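Startseite
Lokales
Technik
Merken
Teilen

Zeltham: Werkstatt-Gruppe bringt zweiarmigem Roboter das Tischdecken bei

Eigenbau geht in die nächste Runde — offener Abend am Donnerstag, Teile-Liste ist online

Zeltham. Teller, Tasse, Schüssel, Gabel, Löffel. Mehr soll er vorerst nicht können. In der offenen Werkstatt Prellon wird seit Januar an einem Roboter mit zwei Armen gebaut, der einmal einen Frühstückstisch decken und wieder abräumen soll. Jetzt hat die Gruppe den ersten größeren Zwischenstand bekannt gegeben. Name des Projekts: Batista.

Die Arme sind gebraucht gekauft, der Rest ist Eigenarbeit. Halterung, Verkabelung, Steuerung, das meiste davon an Abenden und am Wochenende zusammengesetzt. Ausgegeben wurden bislang 3.577 Euro, so steht es in der Kostenaufstellung, die die Gruppe auf ihrer Seite veröffentlicht. Größter Einzelposten nach den Armen: der Rechner, 599 Euro. Bezahlt aus Mitgliedsbeiträgen und einer Spende des Haushaltswarenladens Cindis, der auch das Geschirr beigesteuert hat. Restposten, nichts davon passt zusammen. Soll auch nicht — der Roboter soll mit dem klarkommen, was in einer normalen Küche im Schrank steht.

Gelernt wird durch Vormachen. Jemand aus der Gruppe führt die Arme von Hand durch die Bewegung, das System zeichnet mit, danach wird trainiert. 30 Durchgänge pro Aufgabe gelten intern als Minimum, bei der Gabel waren es deutlich mehr. Flaches Besteck auf glatter Platte ist das größte Ärgernis, heißt es aus der Werkstatt. Die Finger rutschen drüber oder drücken auf die Tischplatte, dann schaltet die Steuerung ab und alles geht von vorne los. Tassen dagegen: kein großes Thema mehr, solange der Henkel zur richtigen Seite zeigt.

Beim Teller gab es lange Streit über die Methode. Ein Teil der Gruppe wollte ihn mit beiden Greifern am Rand fassen, der andere Teil mit einem Arm schieben und mit dem zweiten abfangen. Durchgesetzt hat sich vorläufig das Fassen mit beiden. Sieht langsamer aus, geht aber seltener schief. 2 Teller sind trotzdem zu Bruch gegangen, beide in der ersten Woche, seither wird mit verringerter Geschwindigkeit gefahren.

Offen ist noch einiges. Die Kabel an den Armen laufen außen und sollen in eine Führung, damit sie bei weiten Bewegungen nicht hängen bleiben. Dazu kommt ein Not-Aus, der von beiden Seiten des Tisches erreichbar ist, bisher gibt es nur einen. Und die Software muss aufgeräumt werden, da haben inzwischen zu viele Leute drin herumgeschrieben. Wer sich mit sowas auskennt: bitte melden.

Auch die Greifer werden vielleicht noch mal getauscht. Im Gespräch sind weichere Fingerspitzen aus dem 3D-Drucker, erste Muster liegen bereit, passten aber nicht auf die Aufnahme. Neuer Druck läuft.

Aktueller Testaufbau: das Gedeck steht eng beieinander, der türkisgrüne Teller vorne an der Tischkante, Tasse und Schüssel dahinter, Gabel und Löffel rechts daneben. Für die Arme ist das die schwierigere Variante, weil beim Zugriff auf den Teller schnell etwas anderes mitgenommen wird. Trainiert wird so noch bis zum Monatsende, dann kommt das Abräumen drann.

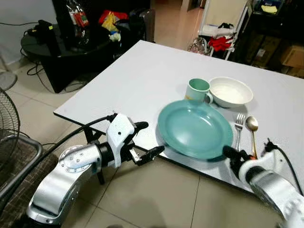
Offener Abend und Mitmachen

Am Donnerstag ab 19 Uhr kann der Aufbau angesehen werden, Eintritt frei. Vorführung voraussichtlich gegen 19.30 Uhr, je nach Laune der Technik auch später. Kinder nur in Begleitung, der Bereich um die Arme bleibt während der Fahrt gesperrt. Wer eigenes Geschirr zum Testen mitbringen will, darf das, auf eigenes Risiko.

Gesucht werden außerdem: Leute mit Löterfahrung, jemand für die Dokumentation, ein stabiler Rollwagen. Anmeldung für die Baugruppe vor Ort oder über das Formular auf der Werkstattseite. Die Teile-Liste mit Preisen und die Druckdateien für die Halterung stehen dort ebenfalls zum Download, die Schaltpläne folgen sobald sie jemand ins Reine gezeichnet hat.

Parken bitte nicht im Hof, die Einfahrt wird für Anlieferungen gebraucht. Die Bushaltestelle ist auf der anderen Strassenseite.

Mehr zum Thema
Reparaturabend in Prellon: Termine bis zum Sommer
Cindis erweitert Öffnungszeiten
Kommentare (2)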